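Zelenák tool reviews: the data behind the tables

Hi, and thanks for looking under the hood! I put this set together because I got tired of reading "best cordless drill" lists that never show where the scores come from. So these are the scores, all of them, in one plain CSV you can open in anything.

What you get

reviews.csv has 3325 rows, one per buyer review, covering 51 tools (drills, sanders, jigsaws, a few heat guns). I read 2125 of them myself and tagged them by hand. The rest only have the star rating and the text, and the tagged column says "no" for those.

Columns are tool_id, type, stars, text, tagged, complaint and months_owned. That last one is blank a lot! People rarely say how long they've had a thing, and I didn't want to guess.

Where it came from

Two shops, Tondham and Dekholm, let me have the reviews from their own sites with the buyer names already stripped out. Dekholm uses half stars and Tondham doesn't, so I kept the stars exactly as they were. If you average across both shops you'll want to sort that out first (I round down, but that's just my taste).

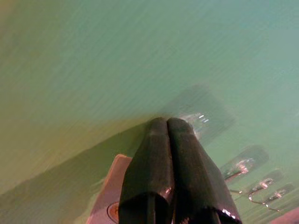 Two black gripper fingers, nearly together, against pale green.

Things that will trip you up

Some reviews are about shipping and say nothing about the tool. I tagged those complaint = delivery, and I leave them out when I make my own rankings. The battery complaints are messier, because a lot of buyers bought the bare tool and then got mad there was no battery in the box. Those are under "kit" and I'm still not sure that was the right call.

The Flistmont sanders show up under two IDs, an old one and a new one. I meant to merge them and haven't yet.

Getting started

If you only want a quick look, open sample.csv. It's 1000 rows pulled at random from the big file, with the same columns.

Use it for whatever you like, just link back here. Found a bad tag? Open an issue with the row number and I'll fix it in the next version, which I'm hoping to have up in December.

Last updated 19 September 2018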